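Lustow sim bench, notebook
October 2026

Picked this up again after lunch with a fresh pot of tea, and I'm glad I did, as the morning's runs had left me thoroughly cross. The dice task has been failing in a way I couldn't pin down. The yellow arm plans its move perfectly happily, sets off towards the mat, and then on some runs the elbow gives a great lurch and the whole forearm swings over the back of the table before the controller trips. Out of 12 runs I had five trips, all with the same joint limit error, and two more where the arm did arrive but with the wrist turned nearly right round (lovely to watch, no use at all).

Everything else was left as Châu set it up in July: same table, same start pose, red and blue dice on the mat, green one off by the pedestal.

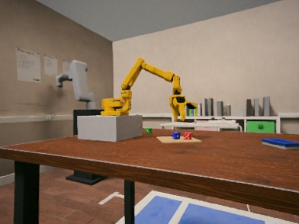 Nelu reckons the planner is hopping between two elbow solutions partway along, and that I should stop fiddling with the speed limits, which only hide it. He had the same trouble on the Clondono job and cured it by seeding every waypoint from the last one.

I think he's right, bless him. I went back through the logs and the wrist target is fine in every failed run, but the solver starts afresh from the home pose at each waypoint, so it's free to pick whichever elbow it fancies. That was my change, I'm sorry to say, made while tidying up the Chiriac import and never tested on a long reach.

Have put the seeding back and added a check that stops the run if any joint wants to jump between waypoints. Not yet rerun. Despina, please don't copy this config over to the real arm at Dikbridge until I've had a clean set, and do shout if you already have!

Still to look at: why the trip took over 7 steps to register. The log only shows the last few, so I need to turn the buffer up first.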